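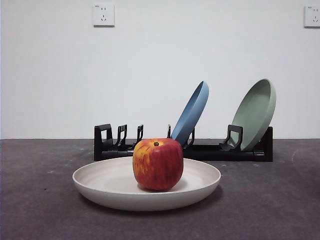 Ticket: plate-to-rack set, learned policy stalls when there is food on the plate
Project: Skenetti
Opened by: Kausar Mirani
Opened: 2026-01-24
Status: open, waiting on Wemovholm

What was reported

The policy trained on the Zaidi set puts a bare plate into the rack well enough. With an apple on the cream plate it slows down, hovers and gives up. Wemovholm's first reply was that we need 1000 more examples. I am not convinced. That was their answer in July as well, for a different fault.

What I checked

Start layout. Cream plate in front, apple standing on it, blue and green plates already in the rack. This matches the layout sheet, so I am ruling out a badly set table for this one.

Labels. The task text says "clear the plate and put it away". It does not say where the apple goes. I watched four saved examples from the same batch. In three the operator set the apple down on the table to the left. In the other it went behind the plate, up against the rack. All four were marked as good. If I were the learner I would hover too.

Rack slot. The text does not name one either. There are free prongs at the left end and a gap between the blue plate and the green one. Operators seem to pick whichever they fancy. Perhaps that variety is useful, as Wemovholm claims, but I would like to see it tested before we pay for more of it.

Apple colour. Someone suggested the red and yellow skin was confusing the vision side. No evidence given. Parked.

Clanell export. Checked for dropped images at the start of each example. None found in the ones I opened — I have not opened all of them.

What I tried

Took out the examples where the apple ended up near the rack and retrained on the rest. The hovering got shorter. It still gave up on the plate more often than I would accept, so this is a partial result and should not be quoted as a fix.

Asked for

Wemovholm to rewrite the task text so that it names a spot for the apple and a slot for the plate, then record a small batch to that wording. Same table, same rack, same three plates. No bulk recording until we have compared the two.

Also, please stop marking an example as good only because the plate ended up in the rack. The reviewer needs a box for "apple in the wrong place" — there isn't one on the form at present.

Update

Wemovholm agree to the new wording but still want the full number booked. I have said no for now. Leaving this open until the small batch is in.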